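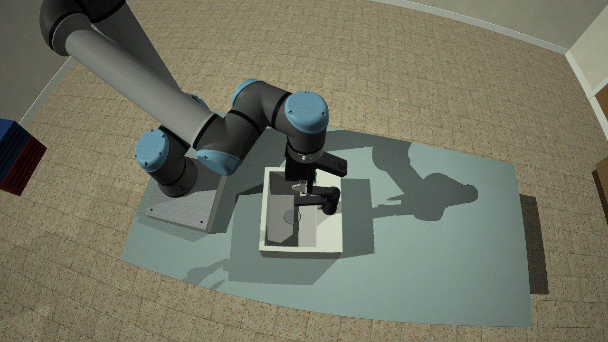

브로낫게이트(Bronatgate) 여름학기 로봇 조작 수업 팀 프로젝트 기록. 발표가 얼마 안 남아서 지금까지 한 것을 올려 둔다. 2026년 8월 12일 기준.

우리 팀 이름은 Flemell이고 인원은 셋이다. 나, Rok Pavlović, Mimoza Hodžić. Rok은 환경 설정과 물리 파라미터, Mimoza는 학습 코드, 나는 시연 데이터 수집과 평가를 맡았다. 실물 로봇은 쓰지 않고 전부 시뮬레이터에서 한다. 수업에서 나눠 준 환경 이름은 Toltulik.

과제는 탁자 위 싱크대에 달린 수도꼭지 손잡이를 그리퍼로 돌리는 것. 물은 시뮬레이션하지 않는다. 손잡이 관절이 목표 각도를 넘으면 성공으로 친다. 채점 스크립트도 그 값만 읽는다.

싱크대 위치와 방향은 에피소드마다 조금씩 바뀐다. 처음에는 고정해 두고 학습했는데, 그렇게 나온 정책은 위치를 약간만 옮겨도 허공을 밀었다. 학기 초 2주를 거기에 썼다. 지금은 수집 단계부터 위치를 무작위로 넣는다.

시연은 키보드로 팔을 직접 움직여서 모은다. 목표는 200개이고 거의 다 채웠다. 에피소드 하나는 최대 300스텝이다. 초반에 모은 것 중 11개는 버렸다. 손잡이에 닿기 전에 오래 멈춰 있던 구간이 너무 길어서, 그대로 넣으면 정책도 같은 자리에서 멈춘다. Mimoza가 로그를 보다가 찾았다.

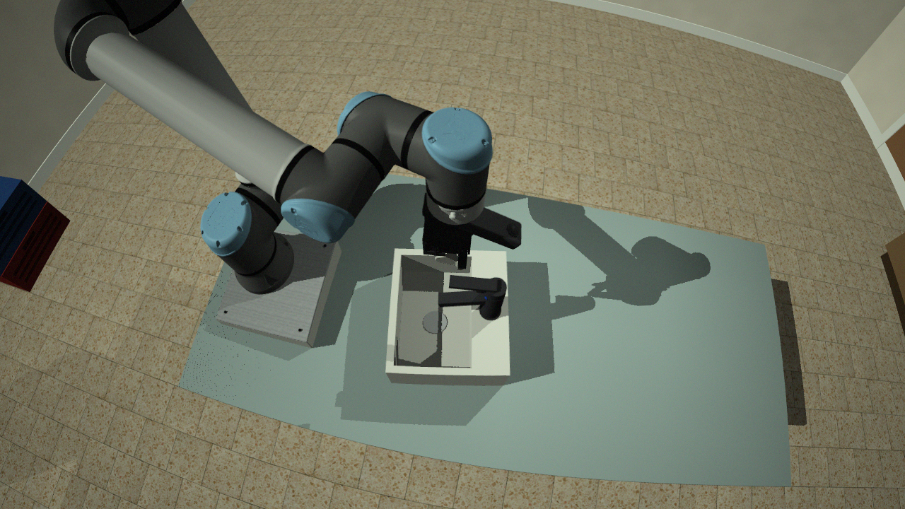

시뮬레이터 화면. 그리퍼 손가락이 싱크대 뒤쪽 안쪽 가장자리 위, 검은색 수도꼭지 가까이에 있다.

제일 애를 먹은 부분은 접근 방향이다. 손잡이를 위에서 바로 내려가 잡으려고 하면 손가락이 몸통에 걸리는 경우가 많았다. 그래서 시연할 때 규칙을 정했다. 먼저 수도꼭지 옆에서 높이를 맞추고, 그다음 수평으로 민다. 잡지 않고 손가락 옆면으로 미는 방식이다. 수업 과제 설명에는 잡으라는 말이 없어서 조교에게 확인했고 괜찮다는 답을 받았다.

충돌 설정도 손봤다. 처음 받은 싱크대 모델은 충돌 형상이 통짜 상자여서 그리퍼가 안쪽으로 들어가지 못했다. 화면에는 안이 파여 있는데 팔은 윗면 높이에서 튕겨 나왔다. Rok이 벽면과 바닥을 따로 나눠서 충돌 형상을 다시 만들었다. 그 뒤로는 손가락을 안쪽까지 내릴 수 있다. 대신 테두리에 스치는 시연이 늘어서, 접촉력이 기준을 넘은 에피소드는 자동으로 표시되게 했다.

카메라 얘기. 탁자를 비스듬히 내려다보는 시점을 기본으로 쓴다. 이 시점은 팔의 손목이 손잡이를 가리는 순간이 있다. 그림자도 꽤 진하다. 싱크대 그림자와 팔 그림자가 탁자 위에 같이 깔려서, 조명 방향을 하나로 고정하고 학습하면 그림자 모양까지 외워 버릴까 봐 걱정이다. 조명 무작위화는 다음 실험에 넣을 예정인데 렌더링 시간이 늘어나서 발표 전에 끝날지는 모르겠다.

평가용 스크립트는 Stan이라고 부른다. Rok이 붙인 이름이고 뜻은 없다고 한다. 정책 파일을 넣으면 초기 상태를 정해진 시드로 돌리고 에피소드별 결과를 표로 뽑는다. 실패는 손잡이에 못 닿음, 닿았는데 각도 부족, 시간 초과로 나눠 적는다. 지금은 각도 부족이 제일 많다. 밀다가 손가락이 손잡이 끝에서 미끄러진다.

이 문제는 마찰 계수를 올리면 줄어든다. 하지만 채점 환경의 값은 우리가 못 바꾸니까 기본값으로 되돌렸다. 대신 손잡이의 더 안쪽을 미는 시연을 추가하고 있다. 안쪽을 밀면 팔이 움직이는 거리는 짧아지는데 힘이 더 필요해서, 컨트롤러 게인도 같이 확인해야 한다. 오늘 저녁은 이 작업.

이번에 적어 두는 실수 하나. 시연 파일을 저장할 때 그리퍼 상태의 부호가 반대로 들어간 날이 있었다. 재생해 보면 벌린 채로 밀어야 할 장면에서 손가락이 닫혔다. 파일은 살릴 수 있어서 변환 스크립트로 고쳤다. 그 뒤로는 수집이 끝날 때마다 하나를 골라 재생해 보고 나서 올린다.

남은 일: 안쪽을 미는 시연 마무리, 재학습, Stan으로 평가, 발표 자료. 발표 자료는 Mimoza가 초안을 잡았고 나는 실패 사례 영상을 고르는 중이다. 환경 수정본은 Rok이 주석을 정리한 다음 수업 저장소에 올리기로 했다. 같은 싱크대 모델을 쓰는 팀은 그때 받아 가면 된다. 결과 표가 나오면 이 아래에 이어서 쓴다.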